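[skarano-air] Re: PM2.5 sensor reads high on foggy mornings
Feb 7, 2026
Print | E-mail this message

Karim Sqalli wrote:
> The Ivitz unit at Clulia showed 110 ug/m3 at dawn.
> The reference monitor showed far less. Is it faulty?

Probably humidity. The Ivitz has no inlet heater, so droplets are counted as particles. The unit at El Khatib, 600 m away and above the fog layer, stayed flat all morning.

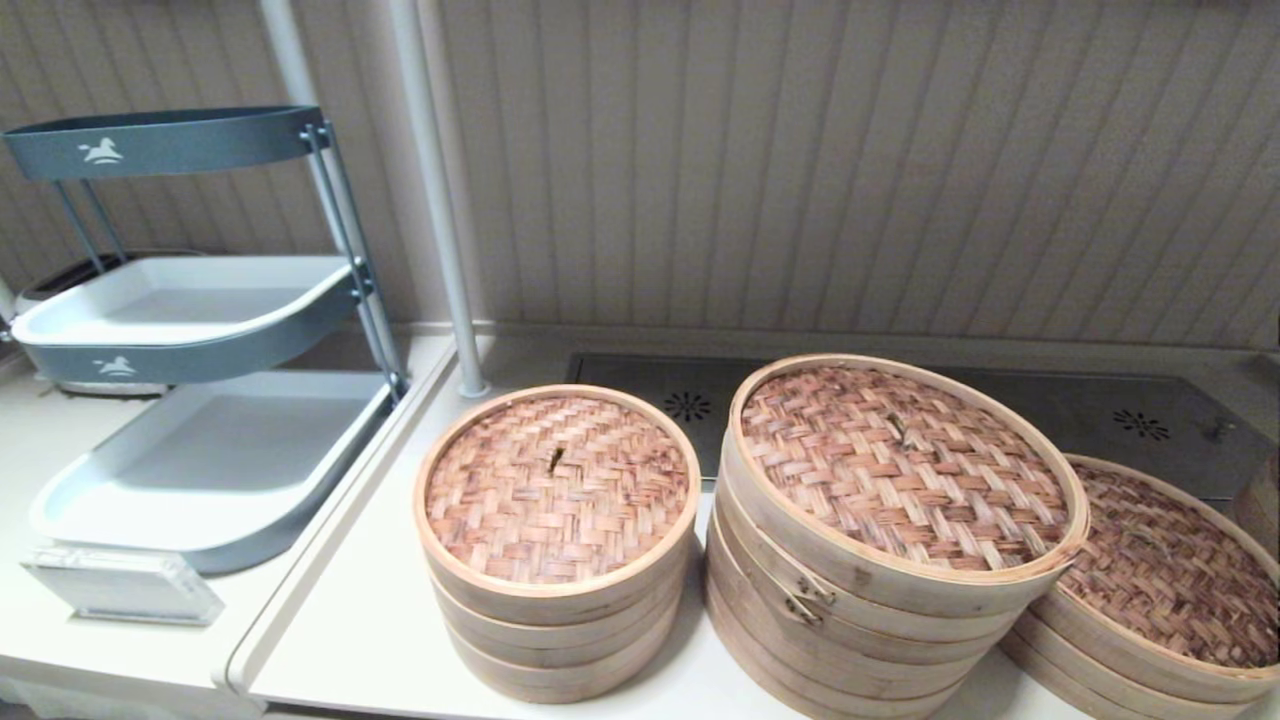 Should the raw values be deleted?
Keep them, and flag any hour with relative humidity above your cutoff.

I fitted the correction on about 900 paired hours. It holds in haze and fails in dense fog – the residuals there are too large to use. Smoke hours were fitted separately, as the particles take up less water. Please send the February humidity log before changing the slope.
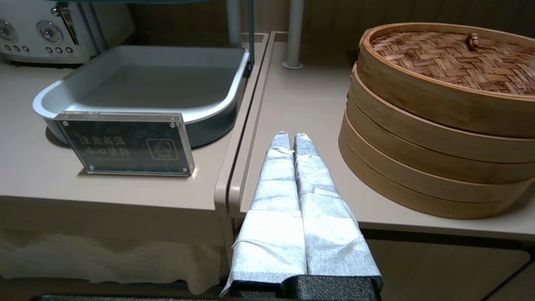 Bamboo steamer baskets, right.

The script now skips gaps in the humidity column. Older versions filled them with zero.

Magdy Kettani

Comments (2)
tburn: Same pattern at our valley site. Gone by noon.
Karim Sqalli: Log sent. Two hours are missing – logger reset.

This site uses cookies to remember your list settings. Accept | Decline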